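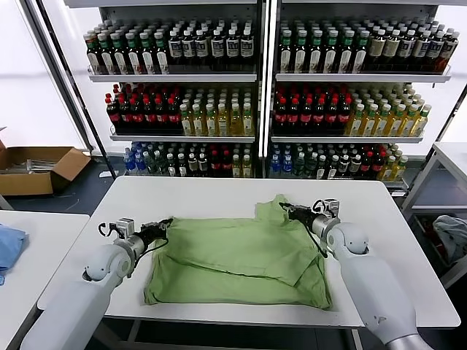 Vistoria de saída, apartamento mobilado, edifício Curgate, 2.º andar. Feita a correr entre as nove e o almoço, desculpem as abreviaturas. Roupa deixada pelos inquilinos conta como item esquecido e vai para a lista à parte, mesmo que seja só uma peça. Não se deita fora nada sem falar com a Waltley.

Leitura: 2 min
11 partilhas · 2 comentários

ENTRADA
Porta e fechadura: OK. Trinco de cima prende, precisa de óleo.
Chaves: entregues, falta a do correio. Pedir.
Detector de fumo: apita no teste. Pilha trocada em outubro.
Quadro eléctrico: OK, etiquetas quase ilegíveis. Refazer à mão, letra grande.

COZINHA
Torneira: pinga com a água quente fechada. Vedante.
Mangueira do gás: fora de prazo. NÃO entregar chaves a ninguém antes de mudar. Urgente.
Exaustor: filtro entupido de gordura, lavar ou substituir, tanto faz.
Forno: aquece, luz interior fundida.
Extintor: manómetro no verde, selo intacto, mas pendurado atrás da porta e ninguém o vê. Passar para junto da saída.
Frigorífico: borracha descolada em baixo. Já vinha na vistoria anterior!! Não cobrar aos inquilinos.

SALA
Janela: fecho da esquerda partido. Segundo andar, com crianças não pode ficar assim.
Estores: OK.
Tomada junto ao rodapé: solta, puxei e veio atrás. Desliguei o disjuntor e pus fita. Electricista.
Parede: furos por tapar, desconta-se 100 da caução, está no contrato.

QUARTO
Roupeiro: porta de correr sai da calha.
Colchão: sem manchas.
Humidade no canto norte: voltou. Pintar por cima não resolve, alguem tem de ver a caleira.

CASA DE BANHO
Esquentador: etiqueta da última revisão arrancada. Pedir comprovativo à Le Goff, sem papel não assino.
Ventilação: grelha tapada com jornal (!). Retirado.
Sanita: OK.
Silicone da banheira: preto, refazer.

CONTADORES
Água: 1.585. Luz e gás: fotografados, seguem por mail.

RESULTADO: não apto para entrada. Repetir depois do gás, da tomada e do fecho da janela. O resto pode ir sendo feito com gente lá dentro.

COMENTÁRIOS (2)

Thắng Hầu: a mangueira troco eu amanhã cedo, tenho uma na carrinha. A tomada não, isso é com a Edetero. O esquentador também convinha alguem ver antes, a chama do piloto está amarela.

Gestão Curgate: pedido feito à Le Goff. A chave do correio apareceu, estava dentro da caixa do correio.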